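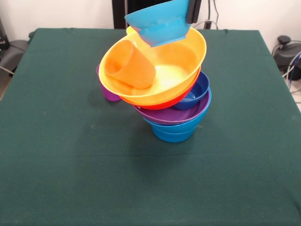 Empiezo por el acta anterior, la de la reunión de antes de vacaciones, porque nos comimos diez minutos con ella y luego todo fue con prisas. Se aprobó con una corrección: donde puse que el segundo equipo había bajado de categoría tenía que poner que había renunciado a ella, y los del segundo equipo se lo tomaron bastante a pecho (con razón, perdón, lo escribí de noche). Abrimos la sesión a las siete y media de la tarde en la sala de siempre, la de la mesa del mantel verde oscuro y la pared blanca, y hubo que pedir dos veces que la gente se sentara. El cuenco azul claro y el morado se quedan en el club para las aceitunas del tercer tiempo, lo digo ya porque salió en ruegos y preguntas y así no lo repito abajo. Quórum había de sobra. Tomo nota yo, como en todas las de este año, y el que quiera relevarme que levante la mano, que me hará muy feliz.

Punto 1. El partido contra Drundach

Primero lo deportivo, que es lo que todo el mundo quería comentar. Perdimos, sí, pero yo salí del campo mejor de lo que entré, y creo que no fui la única persona. La touche funcionó en la primera parte y dejó de funcionar cuando cambiamos al talonador; el entrenador de delanteros explicó que las llamadas se habían modificado el jueves y que media línea seguía con las antiguas. Se le preguntó si era buena idea cambiarlas un jueves. Contestó que no.

De la melé se habló largo. La primera línea pide máquina, porque la que tenemos lleva los cojines rajados desde hace dos temporadas y se empuja más contra el hierro que contra otra cosa. Se acuerda pedir presupuesto para retapizarla y, mientras tanto, ver si el club de Aoun nos deja la suya algún martes. Me toca a mí escribirles.

También se comentó la patada a seguir del minuto final. Hubo dos opiniones muy firmes y las dos bastante altas de volumen — no las transcribo. Los entrenadores piden que esas cosas se hablen con ellos el lunes y no en el grupo de mensajes del club a las dos de la madrugada.

Punto 2. Calendario y desplazamientos

La liga empieza fuera, en Serkasik, y eso es autobús largo. El partido es el sábado a las doce y media, así que la salida sería a las siete de la mañana desde el aparcamiento del campo. Alguien propuso dormir allí la noche anterior, se miró lo que costaba y se dejó de proponer enseguida.

El autobús sale por 1.000 euros ida y vuelta, con el conductor incluido y sin los peajes. Si va solo el primer equipo no compensa. Si suben también los sub-18, que juegan allí a las diez y media... pues no llegan, claro, con esa hora de salida. Estuvimos un buen rato dándole vueltas. Al final queda así: se pide a Serkasik que invierta el orden de los partidos, y si dicen que no, los chavales van en coches de familias y el autobús lo compartimos con aficionados que paguen su plaza. Se vota y sale adelante con dos abstenciones.

Aprovecho para recordar (esto no es del acta, es cosa mía) que en el último desplazamiento se quedaron en el maletero del autobús una bolsa de balones, un par de botas del 46 y una fiambrera que prefiero no describir. Lo que se sube se baja, por favor.

El partido en casa contra Titberg se mantiene en la fecha que dio la federación. Titberg había preguntado por la posibilidad de adelantarlo, por no sé qué de un torneo de sevens que organizan ellos, y la respuesta es que nos viene fatal: ese fin de semana el campo está cedido al fútbol. Se les contesta con cariño y se les dice que no.

Punto 3. El campo

Aquí me extiendo un poco porque fue la parte más entretenida de la noche. El césped ha llegado de agosto como ha llegado. La zona de la 22 del fondo norte está dura como una acera y en la banda de los banquillos hay tierra directamente. El ayuntamiento dice que resiembra cuando el terreno descanse tres semanas, y nosotros no tenemos tres semanas sin partido hasta el parón de invierno. Se discutió llevar los entrenamientos de los martes al campo de tierra de arriba y dejar el de hierba solo para los jueves y los partidos. A las categorías pequeñas no les hace gracia placar en tierra, y a sus padres todavía menos.

Se acuerda lo siguiente: los pequeños siguen en hierba, en la mitad sur; los senior suben los martes al de arriba y hacen allí físico y manejo, sin contacto. Se prueba un mes y se vuelve a hablar.

Los palos. El del fondo sur sigue torcido. Ya sé que lleva torcido desde que yo jugaba, pero el árbitro del último amistoso lo puso en el informe y ahora hay que enderezarlo. Una persona de la asamblea conoce a quien tiene una grúa pequeña y se ofrece a preguntar. Las protecciones de los postes también hay que cambiarlas: se compran las baratas, con el escudo pegado encima si queda dinero.

Sobre las luces, nada nuevo. Seguimos con una torreta menos y entrenando los jueves en el lado que se ve.

Punto 4. Cuentas

Hay 2.076 euros en la cuenta del club después de pagar fichas y seguros del primer equipo. Faltan por pagar los seguros de los sub-16, que van en el segundo recibo. Alguien dijo que eso era mucho dinero y alguien dijo que eso no era nada, y la verdad es que con el autobús descontado se queda en poco.

Quedan 11 fichas sin cobrar. No se leen nombres en la reunión, eso ya lo decidimos el año pasado y me parece muy bien, pero quien debe la ficha sabe que la debe. Se fija como plazo el viernes anterior al primer partido de liga, y el que no esté al día no se viste. Esta vez va en serio — lo pidieron los propios jugadores, que conste en acta, y consta.

Para la venta de lotería se mantiene el mismo sistema de tacos que el año pasado. La rifa del jamón se hará en el descanso contra Titberg. Se sugiere que el jamón esté comprado antes de vender las papeletas, sugerencia que se aprueba por unanimidad y con bastante risa.

Punto 5. Sección femenina

¡Lo mejor de la noche! Hay equipo. Justito para el seven, y entrenando en serio desde la última semana de agosto, pero lo hay, y las chicas quieren jugar la primera concentración de la liga regional. Piden dos cosas: un vestuario con pestillo que cierre y camisetas que no sean las viejas de los sub-18. Lo del pestillo se arregla esta semana. Lo de las camisetas depende del patrocinador, al que hay que visitar otra vez, y mientras tanto se les cede el segundo juego del primer equipo, el de rayas. Les va a quedar enorme a la mitad, ya lo saben y les da igual.

Se propuso también que entrenen antes que los chicos y no después, para que no acaben a las once de la noche. Aprobado. Los veteranos pasan al último turno y protestaron un poco, más por costumbre que por otra cosa, creo yo.

Punto 6. Tercer tiempo

Se mantiene el menú: macarrones, tortilla y lo que traiga cada uno. El equipo visitante come primero. Esto es norma del club desde siempre y parece que hay que repetirla, porque contra Drundach los nuestros ya estaban repitiendo plato cuando ellos salían de la ducha. Los sub-16 recogen las sillas este mes, los sub-18 el que viene. La barra la llevan los lesionados, que tienen una mano libre casi todos.

Punto 7. Ruegos y preguntas

Se pregunta por el botiquín. Falta esparadrapo, como siempre, y vaselina. Se compra.

Se pregunta si se pueden traer perros al campo. Atados y detrás de la valla, sí.

Se ruega que los coches no aparquen delante de la puerta por donde entra la ambulancia. Se ruega otra vez, más alto.

Se pregunta cuándo llegan los chándales. No se sabe. El proveedor dijo que en agosto, y en agosto no llegaron.

Una madre de la escuela pide que los resultados de los pequeños no se publiquen en la web, que jueguen tranquilos y ya está. Me pareció muy sensato, se votó y desde esta semana ponemos la crónica y la foto del grupo sin marcador.

Se levanta la sesión a las diez menos cuarto. Próxima reunión después del viaje a Serkasik, la convoco yo por el grupo.

La secretaria del club

Archivado en: Rugby / Vida del club / Actas

3 comentarios

pilier_cansado
Lo de la máquina de melé llevo pidiéndolo dos años. Si hace falta poner dinero entre los de delante, lo ponemos, pero que se haga antes de Titberg, que empujan una barbaridad.

Mamá del 9
¿El autobús para en la rotonda de la gasolinera o solo sale del campo? El año pasado paraba y nos venía de maravilla a los que vivimos en ese lado.

la14zurda
¡¡Las de rayas!! Me pido la más pequeña. Y las botas del 46 creo que son de mi hermano, le pregunto y las recojo el jueves.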